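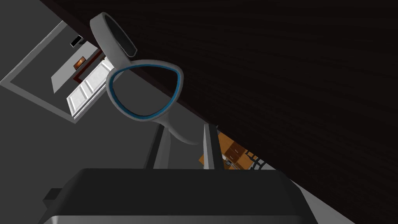 *渲染图：灰色背景前的两片弯曲夹指，其中一片内缘为亮蓝色。*

# 等风箱再鼓起来

Tristhorpe 市政厅的管风琴停用了九年。停用不是一下子发生的。先是脚键盘最低的几个音发不出来，后来右手边有一个音按下去回不来，演奏的人得腾出一根手指把琴键勾起来。再后来，冬天的一次合唱音乐会上，主风箱在第二首曲子中间漏了气，整架琴的音高慢慢往下掉，合唱团跟着掉了小半个音，等到乐队进来，两边对不上了。那一晚之后，琴盖就锁上了，钥匙挂在舞台监督办公室门后的钩子上。

去年秋天，负责修琴的 Fendico 琴行把最后一批音管运回镇上。到今年初夏，这架琴重新和乐队一起演出。本文记的是从拆到装、从调音到第一次合乐的过程，以及镇上的 Peleo 乐团为了迁就一架老琴，改掉了哪些多年的习惯。

## 厅和琴

市政厅的主厅有 508 个座位，楼下一片平地，楼上三面围着浅浅的楼座。舞台不深，管风琴占了后墙整面，从前面看是一排没有上漆的锡铅管，两侧各有一座木塔。装饰很少，琴箱顶上只有一圈简单的线脚。外地来的人常以为前排那些管子是假的，其实大部分都会响，只有最外侧的几根是摆样子的，拆开以后里面干干净净，连风道都没有接。

琴有 2 排手键盘，加一排脚键盘，机械式传动。手指按下琴键，力量经过一连串细木条、转轴和小拐臂，一直传到风箱上方的气门，把它拉开。每个音都有自己的一条路，近的短，远的长，所以低音区的键按起来沉一些，高音区轻一些。弹惯了电动传动的人头一次坐上去会觉得累，弹上半小时，有人喜欢，有人不喜欢。

这架琴从来不算名琴。它是为唱颂歌和市民集会造的，音色偏暗，中音区厚，高音栓里有一组混合音栓装得过于尖利，历任演奏者大多不碰它。琴上原本没有独奏用的簧管，后来有人加了一组小号，位置挤在琴箱左后角，调音的人要侧身从两块隔板中间钻进去。加装的时候没有改风道，结果小号一开，整架琴的风压就往下走一点，和弦越满越明显。几十年来，演奏者的办法是开小号时少按几个音。

主厅本身的声音不错。天花板是木板，墙面是抹灰，空场时余响拖得长，坐满人以后收得很快。乐团的老团员都知道，下午走台时听着浑浊的地方，晚上会清楚；下午听着刚好的地方，晚上会干。管风琴加进来，这个差别更大，因为弦乐可以临场多给一点弓，管子不会。

## 拆

Fendico 的工场不在镇上，在一条运河边的旧仓库里，平时修教堂的小琴多，接音乐厅的活少。他们第一次来看琴，在琴箱里待了整整一天，出来时带走了一小块皮子、一根断了的传动木条和一袋灰。报告过了一个多月才寄到，正文不长，附的照片和草图很多。

报告的主要意思是：木结构是好的，音管大部分是好的，坏的是所有会动和会漏的东西。主风箱的羊皮折角硬化开裂，气门上的毡和皮磨薄了，传动木条有的翘、有的换过材料，粗细不一。几代人修过这架琴，每一代都按自己的办法来，哪里坏了补哪里。琴箱里能找到铁丝、棉线、鱼线和一种已经发黏的塑料管，全都用在同一个用途上。

他们给了两个方案。一个是只修风箱和气门，把漏气堵上，让琴能用。另一个是把传动系统整个拆出来，按原来的尺寸重做损坏的部分，同时给小号单独接一条风道。前一个方案便宜，半年可以完工；后一个要拆掉大半架琴，厅里的舞台有一阵子不能用。

镇上为此讨论了不短的时间。反对大修的人说得很实在：平时一年用不了几次，花这笔钱，换一套好的舞台灯光，受益的场次多得多。赞成的人也不全是喜欢管风琴的，有些人的理由是既然早晚要修，拆两次比拆一次贵。最后选了第二个方案，灯光推后。有几场戏剧演出因此改到了学校礼堂，剧社的人到现在提起来还不大高兴。

拆琴用了两周多。音管按音栓分组，从小到大放进垫着旧毯子的木箱，每根管子的管脚上都用铅笔标了音名，有些原来就有标记，笔迹不一样，叫法也不一样。最长的木管没法过侧门，只能从舞台正面放下来，穿过观众席中间的走道，从正门抬出去。那天下着小雨，正门外临时搭了棚。

拆到底层的时候，在主风箱下面找到了一些东西：一把尺、几张旧节目单、一只儿童手套、一本没有封面的颂歌集。节目单里有一张印的是镇上铜管乐队的募捐音乐会，曲目的后半场全是进行曲。这些现在放在门厅的玻璃柜里。

## 工场里的事

修琴的人管气门叫“嘴”，管风箱叫“肺”。这种叫法在行内很普通。肺的修法比较明确：旧皮子用温水和刮刀取下来，木板刨平，裂缝嵌木条，再用动物胶贴新皮。折角处的皮要先削薄边缘，否则风箱合不拢。贴好之后不能马上试，要让它在打开一半的位置上干透，太开会绷，太合会皱。

嘴的修法麻烦一些。气门是一条条窄木板，一面贴毡和皮，靠弹簧压在开口上。压得太紧，琴键就重；压得太松，天气一潮就漏，漏出来的气会让没有按的音轻轻地哼。管风琴演奏者都怕这种哼声，在安静的段落里，一个不该有的音若有若无地挂在那里，听众未必能说出哪里不对，但是会坐不住。Fendico 的做法是把所有弹簧取下来逐根称力，按音区分组，再装回去。旧弹簧能用的都用旧的。

传动木条重做了一部分。原来用的是一种直纹的针叶木，很轻，他们找了纹理相近的料，锯成窄条以后放在架子上晾了一个冬天，弯的扔掉，直的才用。转轴两头的铜针和呢圈全部换新。呢圈这种东西很小，掉在地上就很难找，但是一架机械琴安静不安静，差不多全在它身上。换之前，快速段落里能听见一片细碎的木头响，像有人在琴箱里抖一盒铅笔。

真正有争议的是那组混合音栓。有人主张趁这个机会把它的音色改得柔和一点，把最尖的一排管子换掉。Fendico 的人不太愿意，理由是管子没有坏，而且在满座的厅里，那一排高音很可能刚好有用。双方各让了一步：管子不换，先清洗，装回去在厅里重新整音，如果还是刺耳再说。

整音是修琴里最慢的一道。音管的发声靠管口那一条窄缝，缝宽一点窄一点，上唇高一点低一点，起音和音色都会变。整音的人坐在琴箱里，另一个人坐在键盘前，一个音一个音地按。里面的人喊一声，外面的人换下一个。厅里不能有别的声音，暖气要关，走廊的门要用布塞住门缝。他们大多在夜里干，从晚饭后一直到半夜，白天街上卡车太多。

混合音栓在夜里整了好几遍。现在它仍然亮，单独听还是有点硬，和下面的主音栓合在一起就融进去了。演奏的人说现在敢用了。

## 音高的问题

管风琴在修的时候，乐团那边遇到了另一件事。

Peleo 乐团平时在 Aguirre 街的一间旧校舍里排练，一周一次，晚上七点半到九点半。团里 46 人，有几位音乐教师，几位退休的职业乐手，其余各行各业都有。曲目以古典和浪漫时期的交响曲为主，每个乐季有一部新作品。乐团定弦一向跟双簧管走，双簧管又跟校舍里那架钢琴走，钢琴每年调两次，定得偏高。没有人觉得这有什么问题，大家都在同一间屋子里，高就一起高。

老琴的音高比他们低。低得不多，弦乐听一下就能跟，木管就难办了。单簧管可以把接口拔出来一点，拔多了音阶内部的比例会歪，低音区准了，高音区又不准。长笛类似。双簧管几乎没有调整的余地，只能换哨片，重新找。铜管里，圆号和长号没有什么困难，小号要带长一点的调音管。定音鼓无所谓。

能不能把管风琴调高？技术上可以，把每根开口管截短一点，闭口管的塞子往下推。截短是回不去的，Fendico 在报告里专门写了一段，意思是不建议。何况琴的音高随温度变，厅里暖和一点，它自己就会往上走。冬天不开暖气，它比标称音高低出一截；夏天晚上满座，又高出一截。修琴的人在厅里挂了一支温度计，给乐团抄了一张表，写着不同室温下琴的实际音高。

这张表后来贴在了 Aguirre 街排练厅的门背后。钢琴也请人重新调低了。头几次排练，几位弦乐老团员抱怨琴的声音闷，过了一个月就不提了。双簧管声部换了哨片，其中一位说新哨片吹起来省力，早就该换。单簧管声部则一直抱怨到演出前一周。

定弦的方式也改了。以前上台以后双簧管给一个音，管乐先对，弦乐后对，半分钟完事。现在有管风琴的曲目，由管风琴给音，先给一个单音，再给一个空五度，低声部先对，逐层往上。走台时还要再对一次，因为舞台灯开了以后前台的温度升得比琴箱里快，乐队往上走，琴不动。有一次走台中途停下来吹了一会儿风，把侧门开了十分钟。

## 坐在哪里

舞台不深，这是另一个问题。琴占了后墙，键盘台是嵌在琴箱正中的，演奏者背对乐队，和指挥之间隔着整个木管声部。老照片里，演奏者在谱架上方架着一面镜子，从镜子里看指挥。镜子还在，是一面普通的长方形镜子，木框，角度可以调。

新装的是一块小屏幕，接着指挥台上的摄像头。走台时用了一次，发现画面比实际动作慢一点点。慢得极少，眼睛看不出来，手上却有感觉，尤其是快板里和定音鼓一起落的和弦，总是迟。于是又改回镜子，屏幕留着给后台看开场时间。

声音到达的时间也要算。琴管在后墙，离观众比弦乐远，机械传动本身又有一点滞后，大的低音管从进气到发声更慢。演奏者如果和指挥的手势完全同时按键，观众席里听到的就是晚的。老办法是脚键盘提前一点，手键盘照常。提前多少，书上写不出来，只能坐在厅里听，再告诉台上。那几次走台，副指挥坐在楼座第一排，手里一支铅笔，听见对不齐就在谱上画一个向左或者向右的箭头。

低音提琴原来站在舞台右侧靠后，正对着最大的几根木管。木管一响，演奏低音提琴的人听不见自己，他们说胸口能感觉到震，耳朵里是空的。挪到左侧以后好一些，但是第二小提琴又得往里收。最后的坐法是低音提琴排成一排，站在木管后面、琴箱前面正中偏左，圆号到右边去。这样一来，圆号的喇叭口朝着侧墙，声音从墙上弹回来，比以前散。圆号声部起初不满意，听了录音以后改口说，散一点也可以。

节目册的排座图因此重画了两遍，印出来的那一版和实际坐法还是不一样。

## 曲目

复出音乐会的曲目改过多次。最早的想法是演一部带管风琴的大型浪漫派交响曲，分量足，也是最容易卖票的选择。试奏下来，琴的低音撑得住，音栓不够。那部作品要求几种不同的弱音，演奏者手上只有一种，其余的要靠关掉楼座侧门、让琴声显得远一些来凑。指挥听了两次，决定不演。

后来定下的单子是这样的：

- 上半场先是管风琴独奏，一首巴洛克前奏曲与赋格，让人听清楚这架琴单独是什么样子；
- 接着一首弦乐与管风琴的协奏曲，篇幅不大，乐队只用弦乐；
- 下半场是全团，一首委约新作《Tristhorpe 组曲》，五个乐章，管风琴在其中三个乐章出现；
- 最后加一首颂歌，请听众一起唱，歌词印在节目册背面。

全场音乐 60 分钟，加上中场休息，晚上九点半以前可以散。这个长度是考虑过的。木椅子硬，厅里没有空调，初夏晚上坐久了不舒服。

新作的写法跟着琴走。作曲者在琴装回来以后到厅里待了几个下午，把每个音栓单独听了一遍，做了笔记。总谱上没有写“强”“弱”了事，而是写明用哪几个音栓，因为这架琴没有渐强装置，音量变化只能靠加减音栓，一档一档地走。第二乐章从头到尾只用一组笛管，配加弱音器的中提琴和一支单簧管，旋律在很窄的音域里来回。第四乐章用了那组小号，和乐队里的真小号轮流吹同一句，一个在前，一个在后。

也有写得不太顺手的地方。第三乐章没有管风琴，弦乐有一大段快速的分弓，调号多，换把位密，业余团员练了很久。排到第四次时删掉了其中的十几小节，作曲者同意，说删了以后更紧。第五乐章末尾原来有一个很长的管风琴持续低音，乐队在上面一层层叠加，走台时发现这个低音正好激起了楼座栏杆上一块松动的铜牌，每次到那里都嗡嗡响。铜牌后来拧紧了，低音保留。

## 排练

管风琴搬不动，乐团只能去厅里合，而厅里的档期要和别的活动排在一起。从琴能用到演出，整团一共在厅里合了四次。其他时候，在 Aguirre 街排练，由钢琴代替管风琴。钢琴的音会自己消失，管风琴的不会，弦乐在钢琴上面拉长音，习惯了在后半拍往回收，到了厅里一收，就被琴盖过去。第一次合乐，协奏曲的慢乐章几乎听不见第一小提琴。

指挥的处理是让弦乐把长音拉满，管风琴则把句尾提前抬起来。提前抬手在机械琴上有讲究，抬得快，气门猛地合上，尾音像被切了一刀；抬得慢，几个音不会同时停。演奏者在纸上标了每个句尾的抬手顺序，低音先离，高音后离。有几处换成中音区先离，因为那里的管子余音最厚。

第二次合乐的问题出在新作第四乐章。两边的小号接不上，总有一个空。原因找了半天，一开始以为是琴慢，让演奏者提前，提前以后又叠在一起。后来发现是乐队小号在等，吹的人听见后面的琴声才数拍子，而琴声从后墙传过来已经晚了。改成两边都只看指挥，不听对方，就齐了。教乐队互相倾听教了这么多年，在这一处要反过来，几位团员觉得别扭。

第三次合乐那天很热，琴的音高比表上写的还高，弦乐往上调，木管反倒舒服了。单簧管声部把拔出来的接口又推了回去。副指挥在谱上写了当天的室温。

第四次就是演出当天下午的走台，只走开头、接口和结尾，不走全曲。脚键盘有一个音在走台时卡了一下，Fendico 派来的人钻进琴箱，几分钟以后出来，手上拿着一小片木屑。演出时他一直坐在琴箱侧门里面的一张折叠凳上，带着手电和一卷呢料，没有派上用场。

## 当晚

票在演出前一周卖完，楼座两侧加不了座。开场前，门厅里的玻璃柜前面站了不少人，看那张旧节目单，有人在上面找到了自己祖父所在的铜管乐队。

独奏部分，琴声比许多人记忆里的要轻。这不奇怪，以前漏气，鼓风机开得很足，走廊里都能听见马达声；现在风路密实，鼓风机转速降下来，底噪没有了，音头反而清楚。赋格的四个声部能分得开，最低的那一个在脚键盘上进来时，坐在楼下后排的人可以感到地板在动。混合音栓在最后一页才加上去。

协奏曲的快乐章速度比排练时稍快，第一乐章中段弦乐和琴之间有过两三小节的松动，很快并拢了。慢乐章最好，第一小提琴把长音拉满了，琴在下面托着，句尾收得干净。这一段之后有人鼓掌，鼓了几下停住，指挥没有回头，等厅里静下来才开始末乐章。

《Tristhorpe 组曲》反应不一。第二乐章那组笛管和单簧管在一起，声音几乎分不出谁是谁，是全晚最安静的几分钟。第三乐章乐队自己的部分仍然吃力，删过的那一处接口处理得有些急。第四乐章前后两组小号轮流吹，位置感很强，后排有听众转头往楼座上看，以为有人站在那里。第五乐章的低音进来以后，铜牌没有响。整部作品听下来，前四个乐章各有想法，第五乐章的叠加稍长，最高点来过一次又来一次，第二次不如第一次。如果以后重演，这里值得再斟酌。

颂歌唱了四节。琴给了前奏，定在一个普通人唱得上去的调。第一节声音稀，许多人在翻节目册找歌词；到第三节，楼上楼下都出来了，琴反而要加音栓才能带得住速度。唱歌的人总是越唱越慢，演奏者在每节之间的呼吸处稍稍抢一点，把速度拉回来。

## 之后

修完的琴需要有人弹。Fendico 在交付文件里写明，机械琴每周至少要把所有音栓拉出来弹一遍，长时间不动，毡会压死，皮会发硬。镇上的安排是工作日中午开放半小时，谁来弹提前登记，听众自由进出，不收票。头一个月登记的多是附近教堂的演奏者，也有几个音乐学校的学生，他们平时练的是电子琴，脚键盘的间距不一样，第一次坐上来总是踩错。

保养由 Fendico 每季来一次，主要是调小号。簧管随温度变化的方式和别的管子不同，天一热，别的音都往上走，簧管不怎么动，放在一起就显得低。夏天用小号的场次，当天下午要单独调一遍。那个位置仍然要侧身钻进去，大修时没有办法改。

乐团这边，下一个乐季还有两套节目用到管风琴，一套配合唱，一套配铜管。合唱团的练声钢琴也准备调低，还没有调。Aguirre 街门背后的那张温度表已经换过一张新的，旧的那张被铅笔写满了。低音提琴的位置暂时不动。单簧管声部有一位团员买了一只长一点的二节管，带来给大家轮流试过，下次排练之前要定下来是不是全声部都换。

推后的舞台灯光排进了明年的预算，安装时要在琴箱两侧打孔走线，Fendico 看过图纸，要求把其中一处往外挪，离小号的风道远一些。图纸还在改。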